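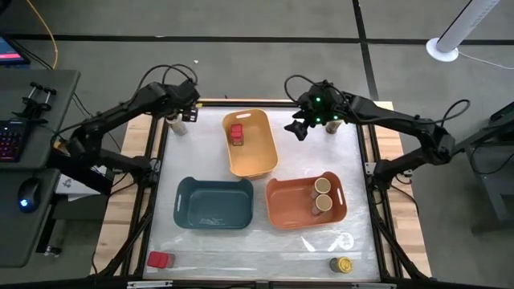

Bench notes, 8/9/20

Started on the sorting bins this morning. The mustard, teal and orange ones stay out on the plastic sheet for now, orange to the right of teal and mustard behind them. I had them in a row yesterday and kept catching my sleeve on the end one, so the triangle can stand until someone has a better idea.

Orange is for the beige cylinders. Two in there so far, on their sides. The ones still upright on the table have not been checked, so please don't tip them in to be helpful. Darlene, this includes you.

Mustard has the small red container in it and should have nothing else. Teal is for rejects. Empty at the time of the photo.

Sheet

Still the white one. Carter wanted to go back to bare wood because parts slide less on it. Tried a cylinder on its side on both. It rolled on both. On bare wood it went further and finished under the bench, so the sheet stays. Wipe with a damp cloth only. The spray from the Tristmont cupboard leaves it tacky and then dust sticks to it.

The front corner lifts by the afternoon. Taped it down again. Tape is in the second drawer, under the Staltar catalogues.

Bins

The handle slots are a nuisance with small parts. Lost a washer through the end of the orange one last week when I picked it up at a slant. Carry them level, with a hand underneath.

Rhonda asked if we could have lids. I rang Vinari and they do a lid for the next size up but not for this one. Minimum order is 1000, so no. She is going to ask at MacPherson whether they have any odd stock.

Labels: not done. Pencil rubs off and the marker takes an age to dry on this plastic. Will try card tags through the handle slots tomorrow, with string and not wire, as wire scratches.

Cylinders

Went through 9 from the old box before lunch. 8 fine, 1 with a chipped end, which I gave to Dale as he wants to see if the chip is from the cutting or from the box. My guess is the box. They travel loose and knock together the whole way. Yvette has some corrugated card we could cut into dividers.

Stand them up only while checking. Once checked, lay them down in orange with the ends facing the same way, so a bad end shows without picking each one up.

To do
Card tags
Dividers, ask Yvette
Remaining 3 boxes, Carter and me
Find the washer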